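Deleck two-arm kit: trial at Te Moana, report for March
Prepared by Mitali Bhattacharjee for the Jalden equipment fund

Progress
The kit is set up and both arms run from one control box. We have now done 63 handling sessions of 30 minutes each. Hard items went well. Soft and hinged goods are slower, and Hemi Costigan has spent most of the month on those — mainly headphones with the cord still attached.

Faults
One gripper cable was replaced under warranty. Deleck's parts came in 4 days. 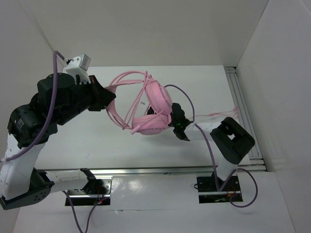
Next steps
Move to mixed returns from the Clodville shop. We ask that the hire be extended to cover this — the monthly rate stays the same.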